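Can a Robot Wipe My Table Yet? Chore Tips for the Meantime

Filed under: Kitchen & Table, 01/11/2024

Every few months a reader writes in to ask whether it's time to stop reading this page and let a machine do it. My answer for this year is no, keep your dishcloth. Vacuuming the middle of a room, sure. Picking one sock out of a bowl of fruit, I'd still call your teenager.

Gangadharan Pillai, who fixes appliances over in Derasstead and has opinions about all of them, puts it this way: "A dishwasher is a robot that had the good sense to stay in its box." He gives the arms another ten years. He also gave my toaster ten years, in May, and it was dead by the Fourth of July.
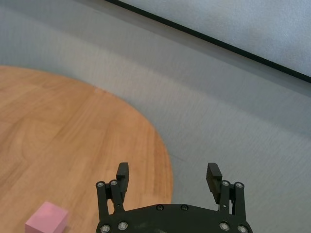 Clearing a table goes faster if you split it into two jobs, picking up and wiping, and never do both at once. Machines with two fingers have to work that way, one item per trip. A pink block by itself on a round wooden table is a fair first assignment for a gripper. My table after breakfast has jam on it. Bring a tray, load everything in one go, then wipe with a damp cloth along the grain and dry it right after. On a round top, finish with one lap of the rim, where the crumbs go to hide.

Jobs I'd hand over tomorrow, if anybody's taking them: matching lids to tubs, turning shirts right side out, scrubbing the groove around the sink.

Jobs I'd keep: anything with a knife, anything with my grandmother's glasses, and the fitted sheet. For the sheet, tuck your hands into two corners, fold one over the other, repeat, then lay it flat and square up the edges. If it still comes out a lump, put it at the bottom of the pile.

Before you buy any gadget that promises to save you time, write down how long the chore takes now. I timed my counters at 3 minutes. The one I had my eye on cost 300 dollars and needed its own shelf, which I would have had to dust.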